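Incidencia abierta el 4/10/23
Equipo: puesto de teleoperación Skavgate, brazo con pinza
Tarea: coger la pelota pequeña de encima del bloque
Estado: pendiente de respuesta

Hola a todos, vuelvo a la carga con lo de las demostraciones a distancia. Resumo para quien no haya seguido el hilo: llevo toda la mañana enseñándole al brazo a bajar sobre la pelota con el mando Klinhom, y de 30 intentos me han quedado 5 que yo daría por buenos. ¡Cinco! En el resto la pinza llega desviada y empuja la pelota al cerrar.

Lo que he probado hasta ahora:

Recalibrar la cámara de la muñeca. Mejora un poquito, pero a las dos o tres demostraciones vuelve el desvío.

Bajar la ganancia del mando. Así voy más fina, sí, pero tardo una eternidad y las trayectorias salen llenas de paraditas (que luego el robot aprende tan contento).

Guiar el brazo a mano, sin mando. Con esto no falla — o sea, el agarre en sí está bien y el problema lo tengo en la teleoperación.

Mirando el registro he visto un retardo de 200 ms entre lo que mando y lo que hace el brazo, y justo en el descenso final, que es donde más molesta. En el puesto de Fardale, con la misma versión de Jorno, no me pasaba. ¿Puede ser el filtro de suavizado? Lo tengo en 2, como venía, y no me atrevo a tocarlo con la sesión a medias.

También me despista el anillo amarillo que marca el objetivo: no sé si se dibuja con la posición actual o con la del último fotograma procesado. Si va con retraso, estoy corrigiendo contra algo viejo, claro.

Dejo el puesto tal como está, con la pelota colocada para la siguiente toma.

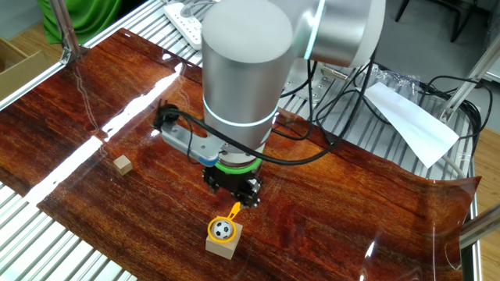 Gonçalo Barros: Lo del filtro me cuadra. Ponlo a cero, graba un par de descensos y pásame el registro antes de volver a calibrar nada. El anillo va con el último fotograma procesado, así que no te fíes de él en el tramo final. Y guarda aparte las demostraciones hechas a mano, nos sirven para comparar.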